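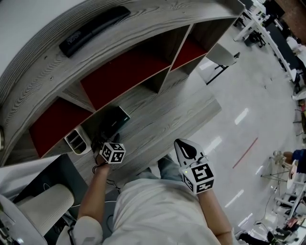
Best way to dust gray whitewashed wood shelves?
Isla Gillies

I picked up a curved shelf unit secondhand for 80 bucks and I love it, but the dust sits right down in the grain and my cloth just leaves lint everywhere. Anything better?

Csaba Lengyel

Soft paintbrush! Go with the grain, top shelf first, then a barely damp microfiber. Mine takes me almost 10 minutes (I have way too many plants on it). Skip the spray polish, it left yellowish patches on my whitewash.

Hamish Ritchie

vacuum with the brush thing. done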